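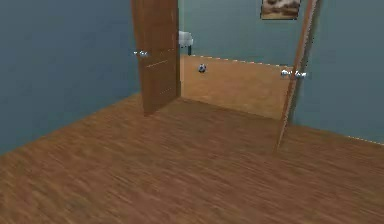 Figure 7. Interior with open door and wood floor.

Filing a Motion for Reconsideration in Jerard

Use this procedure to file a motion through the Jerard court filing client. You need a filer account and the case number assigned by the clerk.

1. Sign in and select Criminal or Civil from the Docket menu.
2. Enter the case number and press Find. Check the caption against your copy of the order.
3. Open the Filings tab and select New Motion.
4. In the Type box, enter code 803 (Reconsideration).
5. Attach the motion as a PDF. Attach the order being challenged as a separate file.
6. Under Service, mark each party to be served. Parties without an account must be served by mail.
7. Press Review, then Submit.

Note: The motion may not exceed 15 pages, not counting exhibits. Longer files are returned with error 117.

Note: Filings submitted after 4:30 p.m. are stamped the next court day.

CAUTION: Do not attach sealed records under New Motion. Use Sealed Filing on the same tab. Documents filed under New Motion are open to the public as soon as they are stamped.

CAUTION: A submitted filing cannot be edited. To correct it, file an amended motion and enter the receipt number of the first one in the Related box.

Keep the receipt until the judge has ruled.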